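Ticket: Dividendengutschrift Ledeck fehlt teilweise, Abrechnung nicht nachvollziehbar
Kategorie: Depot / Ausschüttungen / Steuer
Status: in Klärung beim Fachbereich
Priorität: normal (vom Kunden auf hoch gesetzt, vom System zurückgestuft)

Eröffnung durch Kunde, 08:14 Uhr

Ich führe bei Wivum ein Depot mit 300 Aktien von Ledeck. Im April wurde die Dividende ausgeschüttet. Laut Abrechnung im Postfach habe ich die Dividende für alle Stücke erhalten. Auf dem Verrechnungskonto ist aber weniger angekommen, und die Differenz entspricht genau der Dividende auf 80 Stück, nach Steuer. Die 80 Stück sind die, die ich im Frühjahr von Clustau zu Wivum übertragen habe. Ich halte das nicht für Zufall.

Bitte keine Antwort mit dem Hinweis, dass Gutschriften einige Bankarbeitstage dauern können. Die Gutschrift ist da, sie ist nur zu niedrig.

Antwort Support, 09:52 Uhr

Vielen Dank für Ihre Nachricht. Gutschriften von Dividenden können einige Bankarbeitstage in Anspruch nehmen. Bitte prüfen Sie Ihr Verrechnungskonto zu einem späteren Zeitpunkt erneut. Sollte der Betrag dann weiterhin fehlen, melden Sie sich gerne wieder unter dieser Ticketnummer.

Antwort Kunde, 10:05 Uhr

Siehe meinen letzten Absatz oben. Ich bitte darum, das Ticket an jemanden zu geben, der die Abrechnung öffnet und mit der Buchung vergleicht. Beide Dokumente liegen in Ihrem System, ich muss sie also wohl nicht noch einmal hochladen.

Antwort Support, 13:31 Uhr

Wir haben den Vorgang an die zweite Ebene weitergegeben. Nach erster Sichtung stimmen Abrechnung und Buchung tatsächlich nicht überein. Folgende Ursachen kommen in Betracht:

Der übertragene Bestand war am Stichtag noch bei der abgebenden Bank verbucht.
Der Freistellungsauftrag wurde auf den falschen Teilbestand angewendet.
Die Ausschüttung wurde in zwei Teilen gebucht und der zweite Teil steht noch aus.

Antwort Kunde, 13:58 Uhr

Zu Punkt eins: Der Übertrag war laut Ihrer eigenen Einbuchungsanzeige acht Tage vor dem Stichtag abgeschlossen. Bei Clustau ist das Depot geschlossen, dort ist auch nichts eingegangen. Ich habe nachgefragt und eine schriftliche Bestätigung bekommen, die ich anhänge.

Zu Punkt zwei: Ein falsch angewendeter Freistellungsauftrag würde die Steuer verändern. Es fehlt aber der ganze Betrag auf den Teilbestand. Das passt rechnerisch nicht zusammen, egal wie man es dreht.

Zu Punkt drei: Dann müsste es zwei Abrechnungen geben. Es gibt eine.

Interner Vermerk (für Kunde sichtbar geschaltet), 15:20 Uhr

Bestand zum Stichtag geprüft, 300 Stück, vollständig. Abrechnung korrekt erzeugt. Buchungssatz enthält nur den Altbestand. Übertragener Teilbestand trägt in der Lagerstellentabelle das Kennzeichen Odera. Odera ist das alte Abwicklungssystem und sollte seit der Umstellung keine neuen Einträge mehr bekommen. Woher das Kennzeichen kommt, ist offen.

Antwort Kunde, 15:47 Uhr

Danke, das ist die erste Auskunft, mit der ich etwas anfangen kann. Ich verstehe es so: Die Abrechnung liest den Gesamtbestand, die Buchung liest nur das neue System. Wenn das stimmt, betrifft es jeden, der in diesem Zeitraum Papiere übertragen hat, und auch jede weitere Ausschüttung auf diese Stücke. Bitte bestätigen oder widerlegen.

Antwort Support, 16:40 Uhr

Zu möglichen weiteren Fällen können wir keine Auskunft geben. Für Ihr Depot schlagen wir folgendes Vorgehen vor.

Schritt 1: Einstandsdaten sichern

Bitte laden Sie die Einstandskurse des übertragenen Bestands als Datei herunter, bevor wir das Kennzeichen ändern. Menü Depot, Unterpunkt Umsätze, Filter auf Übertrag, dann Export.

Rückmeldung Kunde: Der Export liefert sieben Zeilen, bei Clustau waren es ebenso viele Käufe. Die Kaufdaten stimmen. Bei einer Zeile steht als Einstandskurs null. Wenn das so in die Steuerberechnung läuft, zahle ich beim Verkauf auf den kompletten Erlös. Bitte in dieses Ticket aufnehmen und kein neues eröffnen.

Schritt 2: Teilbestände getrennt anzeigen

In der Depotansicht lässt sich unter Anzeige die Option Lagerstellen einzeln aktivieren. Der Bestand erscheint dann nach Herkunft sortiert, jeder Teil in einem eigenen Fach. Eine Erläuterung dazu finden Sie auf der Hilfeseite Teilbestände und Lagerstellen, deren Anfang wir hier einfügen:

Ein Depot kann dieselbe Aktie in mehreren Teilbeständen enthalten. Für Ausschüttungen werden alle Teilbestände zusammengefasst.
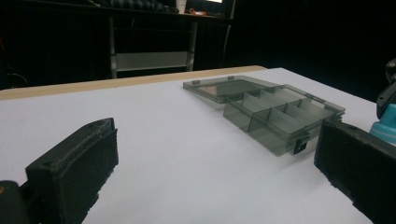

Schritt 3: Kennzeichen umsetzen

Das Kennzeichen Odera wird durch den Fachbereich entfernt. Der Teilbestand ist während der Umsetzung für Verkäufe gesperrt. Eine Dauer können wir nicht zusagen.

Rückmeldung Kunde: Dem Satz auf der Hilfeseite, alle Teilbestände würden zusammengefasst, widerspricht mein Kontoauszug. Einer Sperre ohne Enddatum stimme ich nicht zu. Ich will im Moment nicht verkaufen, aber das möchte ich selbst entscheiden. Nennen Sie mir ein Zeitfenster, am liebsten nach Börsenschluss.

Schritt 4: Nachbuchung

Die fehlende Dividende wird nach Umsetzung des Kennzeichens automatisch nachgebucht, mit Wertstellung zum Tag der Nachbuchung.

Rückmeldung Kunde: Wertstellung bitte zum ursprünglichen Zahltag. Das Geld war für die Wiederanlage vorgesehen. Dass der Zinsunterschied klein ist, weiß ich selbst. Und auf das Wort automatisch verlasse ich mich nach dem bisherigen Verlauf ungern. Ich bitte um eine manuelle Kontrolle und einen korrigierten Buchungsbeleg im Postfach.

Antwort Support, 17:26 Uhr

Die Wertstellung zum Zahltag wurde genehmigt. Die Umsetzung des Kennzeichens erfolgt außerhalb der Handelszeiten, den Termin erhalten Sie vorab über das Postfach. Der Einstandskurs mit Wert null wird gesondert geprüft, dazu fordern wir die Übertragsdaten bei Clustau erneut an.

Dürfen wir das Ticket damit als gelöst markieren?

Antwort Kunde, 17:33 Uhr

Nein. Es ist bisher nichts gebucht und nichts korrigiert. Offen sind die Dividende auf 80 Stück, der Einstandskurs und die Frage, ob die nächste Ausschüttung von Ledeck wieder nur zum Teil ankommt. Bitte offen lassen, bis der Beleg im Postfach liegt.

Statusänderung durch System, 17:34 Uhr: gelöst

Statusänderung durch Kunde, 17:36 Uhr: wieder geöffnet

Statusänderung durch Support, 17:51 Uhr: in Klärung beim Fachbereich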